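Comparer deux pinces en simulation : laquelle garder, et que faire des caméras fixes ?

Posté par bruine_et_boulons le 23/08/2020

Bonjour à tous,

Je compare en simulation deux pinces sur le même bras, la Peltero (deux doigts parallèles) et la Flemer (adaptative, enfin c'est ce que dit la notice, qui est optimiste sur tout). La tâche est d'une ambition folle : attraper des objets sur une table de salle à manger et les poser dans un récipient. J'ai lancé 900 essais avec chacune. La Peltero rate les objets plats, la Flemer les attrape mais met un temps de sénateur à se refermer.

Mon deuxième souci, ce sont les caméras. J'en ai une qui regarde le bras et d'autres plantées dans la pièce, à des endroits que j'ai choisis un soir, avec la rigueur que l'on devine. Quelques vues : 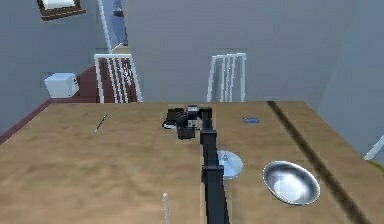
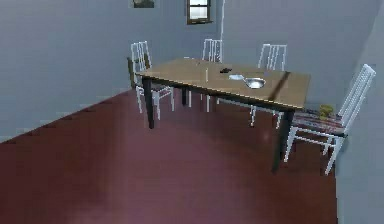
Et les deux suivantes, où l'on ne voit ni bras ni pince :

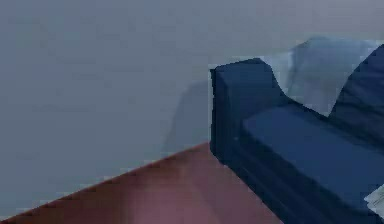
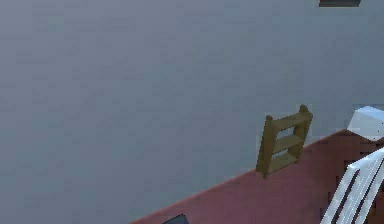 Le contrôleur, c'est Tan, réglages d'usine, fréquence d'usine, ennui d'usine. Je voudrais savoir si je garde la Flemer malgré sa lenteur, et si ça vaut la peine de donner toutes les caméras à la politique ou si je fais le ménage. Chaque flux en plus rallonge le rendu et ma machine chauffe déjà assez pour que le chat ait déménagé dessus.

Merci d'avance.

Corrado Carbone

Bonjour,

Pour les pinces, compare à vitesse égale, sinon tu compares deux réglages. Dans Tan, la fermeture par défaut est bridée très bas pour les modèles adaptatifs. Monte-la par paliers et regarde à partir de quand les objets plats glissent. Chez moi la Flemer a perdu presque tout son retard comme ça, et la Peltero n'a rien gagné du tout.

Vérifie aussi la hauteur d'approche. Une carte ou un stylo couché, avec des doigts parallèles, ça se prend à ras du plateau ou ça ne se prend pas. Si ton évitement de collision garde une marge confortable, la Peltero ferme dans le vide avec beaucoup de dignité.

Pour les caméras : garde celle du bras, ajoutes-en une au poignet, et coupe les vues où la pince ne passe jamais. Un canapé bleu marine est sûrement un meuble de qualité, mais il n'apprendra pas grand-chose à ta politique. La vue large de la table peut servir si tu la rapproches. Refais ensuite une série avec la même graine aléatoire pour les deux pinces (j'utilise 1943, par superstition), sinon tes pourcentages ne se comparent pas.

vis_sans_fin

Prends un Doncombe. Pince intégrée, plus de question à se poser.

mirabelle_cnc

Le Doncombe n'a pas de modèle de simulation correct, donc des questions, il va s'en poser.

D'accord avec Corrado sur la vitesse, un peu moins sur les caméras. Avant de couper quoi que ce soit, regarde si leurs poses sont bien exprimées dans le repère du monde. J'ai eu des caméras qui contemplaient les murs pendant deux semaines parce que j'avais inversé deux axes, et j'avais soigneusement entraîné là-dessus. Si c'est ton cas, réoriente-les vers le plateau et refais un petit lot avant de juger. Si elles regardent bien là où tu voulais, alors oui, poubelle.

Et note la force de serrage dans tes journaux. Sans elle, impossible de savoir si un objet a glissé ou s'il n'a jamais été tenu.

bruine_et_boulons

Bon. La fermeture était bien bridée, merci Corrado. Pour les axes, mirabelle_cnc, je vérifie ce soir et je préfère ne pas dire tout de suite à quel point tu as peut-être raison. Je relance les deux pinces avec la graine 1111, j'ai mes superstitions aussi.

Contact | © Forum d'entraide, tous droits réservés | Retour en haut de page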